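Trapos de cocina: cómo doblarlos para que quepan todos

¡Me encanta abrir el cajón y encontrar los trapos en fila! En casa los oscuros van para las manos y los claros para la vajilla, y desde que los doblo siempre igual no vuelvo a revolver nada.

Primero, sacudirlos bien. Un par de tirones secos por las esquinas (con ganas, sin miedo) y la mitad de las arrugas desaparece. Después se alisan con la palma sobre la mesa, del centro hacia fuera.

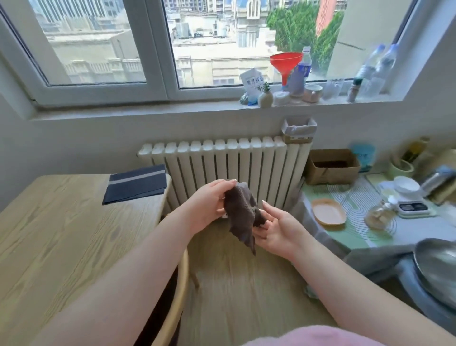 Luego se dobla en tres a lo largo, se marca el pliegue con el canto de la mano y se enrolla o se dobla otra vez en tres, según la altura del cajón. El mío mide 15 cm de alto y caben de pie, ¡una maravilla!

Para los de algodón, mejor una pasada de plancha cuando aún están un poco húmedos. Los de microfibra, nunca, y tampoco suavizante, que luego no absorben nada.

Y si alguno huele raro después de lavarlo, remojo con agua caliente y bicarbonato toda la noche y otra vez a la lavadora. Los míos llevan así desde septiembre y siguen estupendos.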